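## 4.3 Loading a scene and checking the planner

Complete section 4.2 before you start. The Skarkora planner must be running and the license light in the status bar must be green.

1. Open Biltden and choose **File > Load Scene**.
2. Select the room file for your cell. Wait until the mesh counter stops.
3. In the **Arms** tab, pick the arm you want to plan for. Only one arm can be active. The others are treated as fixed obstacles.
4. Set **Port** to 231 and click **Connect**.
5. Set **Max Iterations** to 400. Lower values load faster but often return "no path" near the table surface.
6. Set **Clearance** to 13 mm.
7. Click **Plan to Home**.

> **Note:** If you changed the table height in Longo, export the scene again. Biltden does not pick up the change by itself.

> **Caution:** Do not tick **Send to Hardware** during this check. The planner will move a real arm with no further prompt.

Before you run the path, turn the view with the middle mouse button and look at the gripper from the side. The fingers should be above the tabletop, with no part of the arm passing through it.
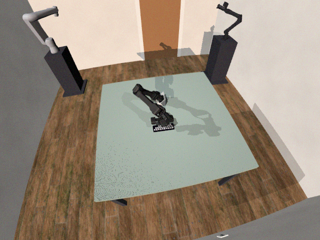 8. Click **Run in Sim**. Playback can be stopped at any point with the space bar.
9. Open the log. Error 69 means the start pose is in collision. Raise the gripper with the **Z+** button and go back to step 7.
10. Save the scene under a new name. Rotatitz reads this file in section 4.4 when it sets up the grasp list.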